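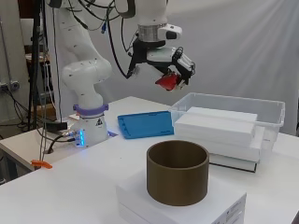
Buvida Race-Day Girth Sleeve

Home / Tack / Girths and Surcingles / Girth Sleeves

Price per pair: $71
In stock. Usually leaves the warehouse in 2 working days.

The Buvida is a slip-on sleeve for racing and exercise girths. It covers the webbing from buckle to buckle, sits flat behind the elbow and comes off for washing without unstitching anything. We sell it in pairs so that one can be on the horse while the other is in the laundry.

It was designed for Thoroughbreds in full work, where a girth goes on and off several times a morning and sweat, sand and short summer coats do the damage between them. It fits most elastic-ended girths up to the width given below. It does not fit shaped or contoured dressage girths.

What it is made of

The side against the horse is a close-knit polyester with a brushed face. The outer side is a plain woven nylon, cut on the straight so that it does not creep around under the saddle. Between them is a thin layer of open-cell foam, stitched in channels. There is no rubber or latex in the sleeve. The closure is a hook-and-loop strip that runs the full length and faces away from the skin, with a stitched flap over it.

Sizes

Small: for yearlings and light-framed fillies
Medium: for most horses in training
Large: for bigger geldings, and for lead ponies

All sizes take a girth up to 8 cm wide. Measure the webbing only, without the buckles, and choose the sleeve that comes closest without covering the keepers. If your horse falls between two sizes, order the shorter one. A sleeve that is too long will bunch at the buckle and can rub there.

Colors: black, navy, bottle green, white. Stable colors can be made to order (minimum 20 pairs, allow extra time).

Fitting

1. Lay the sleeve open on a clean surface, brushed side down.
2. Place the girth along the center line with the buckles clear at both ends.
3. Fold the outer edge over and press the strip closed, starting in the middle and working outward.
4. Tuck the flap down over the strip.
5. Girth up as normal, then run a hand down both sides to check that the skin is lying flat. Draw each foreleg forward before the rider gets up.

Check the girth again after the first trot. New foam settles during the first few rides and you may find you can go up a hole.

Washing

Brush off dry mud and hair first. Close the strip before it goes in the machine or it will pick up everything else in the load. Wash cool with a mild detergent and no fabric softener. Hang to dry. Do not tumble dry, and do not leave it over a heater — the foam goes stiff and will not recover.

If you treat for girth itch or any other fungal problem, keep one sleeve for that horse alone and wash it separately from the rest of the string.

Use on race day

Rules on equipment differ from one racing authority to another. Some want girth covers declared, and some treat them as part of the girth. Ask the clerk of scales or your local stewards before you use one in a race. The sleeve does add a little weight, more once it has taken up sweat, and a jockey riding close to the limit will want to weigh out with it on.

From customers

"We run a small barn and had two fillies that would nip when you did them up. Both stand better now. The white ones stain, so buy the navy." — Domnica Pană, trainer

"Good on the exercise girths. I found the medium a bit long on a narrow colt and swapped it for the small, no trouble with the exchange." — Iddrisu Mahama

"Strip started to lift at one end after a season of daily use. They replaced the pair. Four stars." — Latifa Abdelaziz

Questions we get

Will it cure a girth gall? No. Rest the horse from the girth until the skin has healed and speak to your vet. The sleeve may help keep the same spot from rubbing again.

Can I use it with an overgirth? Yes. Put the sleeve on the main girth and leave the overgirth bare.

Do you sell singles? Only as a replacement under warranty.

Goes with

Plendo elastic exercise girth, both lengths
Matei foam saddle pad, thin
Plevetetti lead-out bridle, brown or black

Returns and warranty

Unused sleeves can be sent back for exchange or refund in the original bag. We cannot take back sleeves that have been on a horse unless there is a fault. Stitching and closure are covered for one year in normal stable use. For warranty claims, email a photo of the fault and your order number to Marius Chiriac in customer service. For bulk and stable-color orders, ask for Xiuying Tang.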